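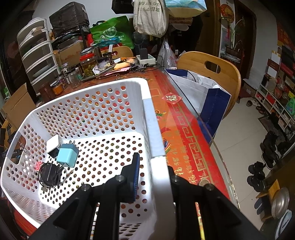 Zuriseo opens entries for its winter folk tale walking challenge

2023-11-03

Travel company Zuriseo has opened entries for the Welero Story Trail, a self-guided walking challenge that links old local legends with the places where they are told.

Walkers have 205 days to finish the trail and can do the stages in any order. Each stage ends at a spot named in a story, such as a well, a ford or a ruined mill. The tale is printed in the trail booklet and can also be heard as a free audio recording.

The recordings were finished in October. They were made by storyteller Tarık Ağca, who spent two winters collecting versions from families in the Avcı valley.

"Some of these stories have four or five endings, depending on which side of the river you ask," Ağca said. "We kept the one most people knew and put the others in the back of the booklet."

Last season's trail drew 2,062 walkers. Entries this time are capped at 2,000 to keep numbers down on the narrow paths above Jurko, where the longest stage begins.

Trail manager Mark Anthony Lagman said 3 stages have been rerouted.

"The old ford stage was too muddy for most of the year," Lagman said. "It now follows the farm road and comes out at the same place, so the story still fits."

Travellers who finish every stage receive a cloth badge and a printed map in colour. Children under 12 walk free with a paying adult. Dogs are welcome on a lead, except on the mill stage.

Booklets are posted within a week of entry. Entries can be made on the Zuriseo website or at the Jurko visitor centre.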